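Home | Reading notes | Walks | About me

Reading time: 3 minutes

Finishing the book I was afraid of

In August I finally finished a book which stood on my shelf for a long time. It is a collection of essays on prayer and attention, edited by Malathi Pinto, and published by a small house called Gatchalian. I bought it after a talk in our parish hall, and then I read four pages and closed it. The language was too difficult for me, or I was too tired in those months.

This time I made a rule. I read in the morning, before my tea, and I stopped when I no longer understood. Some mornings it was one page. The whole book has 200 pages without the notes, so you can imagine that it was slow. 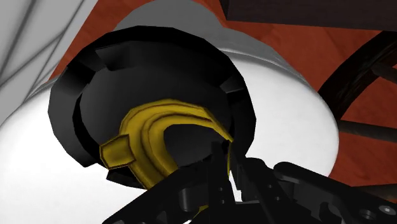
The essay I liked most is by Titilayo Fashola, and it asks if we can pay attention to a thing without wanting anything from it. She says that most of our looking is a kind of shopping. We see an object and already we ask what it is for. I tried her exercise with very simple things, a spoon, a door handle, and also with a yellow banana lying across a dark opening with a black rim, and I must admit that after a short time I was thinking about breakfast. But she writes that this is normal. The mind goes away, and you bring it back without scolding it. My grandmother said nearly the same about the rosary.

I do not agree with everything. In the middle part there is a long discussion between two philosophers of religion about whether attention is a gift or a habit. They are polite, but I had the feeling that each one answered a question the other did not ask. I read page 95 three times — there is a sentence on it with five commas and no verb that I could find. Perhaps it is my English.
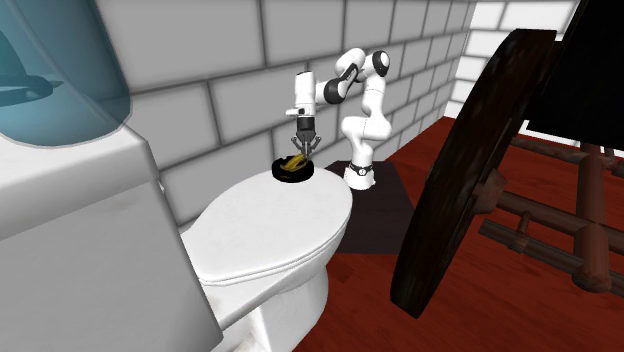 What stayed with me from that discussion is a small remark, almost hidden in a note. The author says that a habit prepares the room, and the gift may come or not come. I have thought about this on the bus many times. When I was younger I believed that prayer without feeling was false, and I stopped for some years because of it. Now I would say to that young person that she could have simply sat down anyway.

The book is not cheap and the print is small. My edition is from 2000, and I have heard that the newer one has better paper and an index. If you read only one essay, take Fashola's, and leave the introduction for the end. It explains too much too early.

Next I would like to read something on silence. A friend lent me a thin volume about the monks of Gomeo, with very wide margins, and I have already written in them with pencil. I hope she will forgive me.

Contact | © Notes from a Slow Reader | Back to top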